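Bakalis opens test hall to visitors for two-arm handling demonstration

412 shares | 3 comments

Bakalis opened its test hall to visitors in February for a demonstration of two-arm handling of soft goods. The task was the handling of a zippered red case on a flat table. Visitors attended in groups of 16, with two sessions in the afternoon.

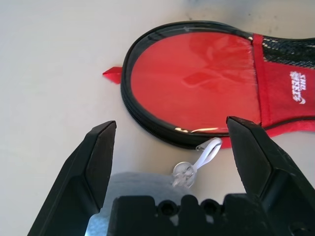
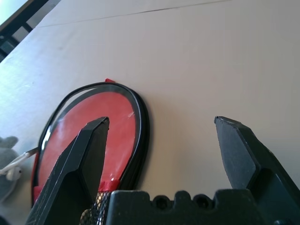
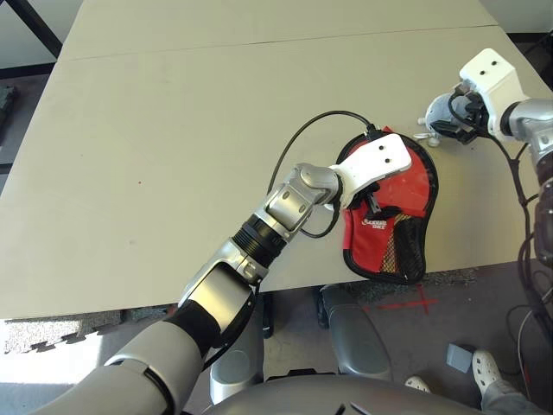
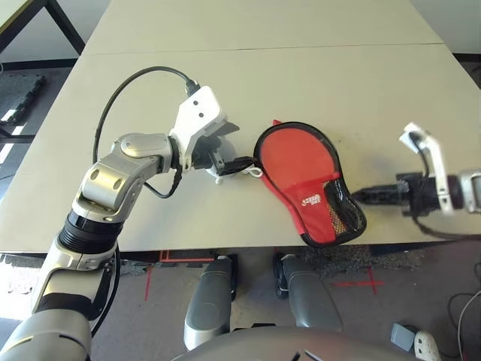 Handling work on the red case at the Bakalis test hall. The first two views are from gripper level.

Soft cases are difficult for automated packing lines. Zipper pulls, straps and mesh pockets shift between picks, and a fixed grasp point cannot be assumed. Bakalis is developing the handling routine with Savetti, which supplies the control software, and plans to offer it to parcel operator Deliveck for returns processing.

"A rigid box gives you the same edges every time," said Themis Makris, who leads the handling program. "With a case like this one the grasp has to be planned again for each attempt."

Makris told visitors that the routine has been trained on 300 recorded attempts covering 19 item types. Cycle times were not released. A trial at the Jalten depot is planned, subject to a safety review of the shared work area.

A second open day will be announced on the company's website.

Comments (3)

pkd_lines: What payload per arm? The article doesn't say.

Rowena T.: Attended the later session. The Q&A on grasp planning was worth the drive.

mezzanine4: Would like to see cycle times before anyone talks about returns processing.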